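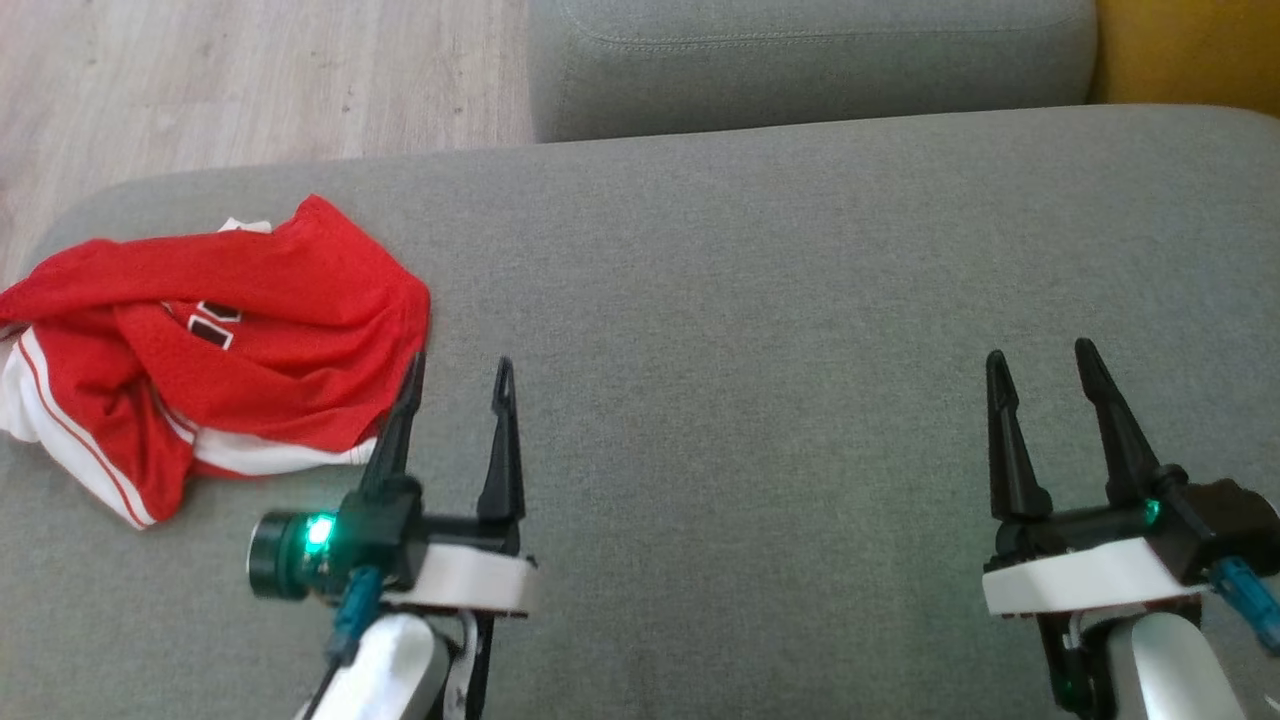
3.2 Garments left on seating

Figure 2. A red jersey on the seat of a gray sofa, in the class "bunched".

In the first round of the study we looked only at clothes on beds and on chairs. Sofas were added in November, after several households wrote in their diaries that most of the clothes in the living room end up there. In total we collected 655 records of a garment lying on a seat, from 27 households. Each record has one garment, one piece of furniture, the time of day and a short note from the person who found the garment.

We sorted the records by the shape of the garment into 4 classes: flat, draped, folded and bunched. A garment is "flat" when most of its front or back can be seen without lifting it. It is "draped" when it hangs over a backrest or an armrest. "Folded" means that at least one fold was made on purpose, even if the result is not neat. Everything that lies in a mound is "bunched". The jersey in Figure 2 belongs to the last class. Its left part hangs a little over the rounded edge of the cushion, but this does not make it draped, as the main weight of the fabric is on the seat.

The difference between draped and bunched caused the most discussion between the two coders (Č. Paulík and N. Ferreira). At first we used the share of fabric outside the seat as the only rule. This did not work well for small garments, where a sleeve alone can be a large share. We then changed the rule, and now the coder asks where the garment would stay if the hanging part was cut away. If it would stay in place, it is not draped. With this rule the coders agreed in most cases, and the remaining ones were decided together on Thursday meetings.

A second question was how to name a garment when it is bunched. Team shirts are easier than plain shirts in this respect. On the jersey in the figure only a part of the black-and-white number print shows between the creases, and we did not try to guess the full number. The coder wrote down the main color (red), the white trim with thin red pinstripes, and the word "jersey". Size, owner and the right side of the garment were left empty. We prefer an empty field to a guess, also when the household diary gives a hint.

The color of the seat was noted for all records. A red garment on gray fabric is simple to find, and such cases were coded fast. Dark socks on dark upholstery were much slower, and more than 100 records had to be opened again for this reason. We did not remove them, but they are marked in the tables of Section 4.

For the tidying task, the starting class matters more than the type of furniture. A flat shirt can be folded where it lies. A bunched one must first be opened, and the participants did this in different ways. Some lifted it by the first part they could reach and shook it, others searched for the collar or the shoulders before lifting. We describe both ways in Section 3.3.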